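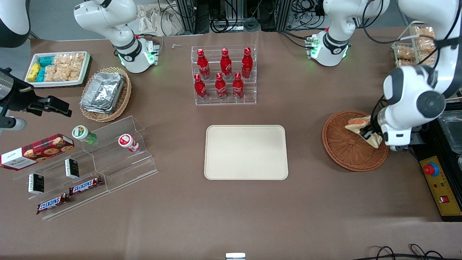
**Figura 3.** Bancada da tarefa de arrumação: o braço esquerdo segura uma embalagem de snack sobre o cesto redondo, à direita do tabuleiro creme.

### 4.2 Protocolo experimental

O projeto de estudantes Orero, orientado por Filipa Cardoso, avaliou a transferência de embalagens flexíveis para recipientes abertos. Cada equipa dispôs de 13 sessões, com um limite de 1000 passos de controlo por tentativa. Das tentativas registadas, 945 foram retidas para análise — as restantes apresentavam falhas de sincronização. A anotação coube a dois estudantes, em separado.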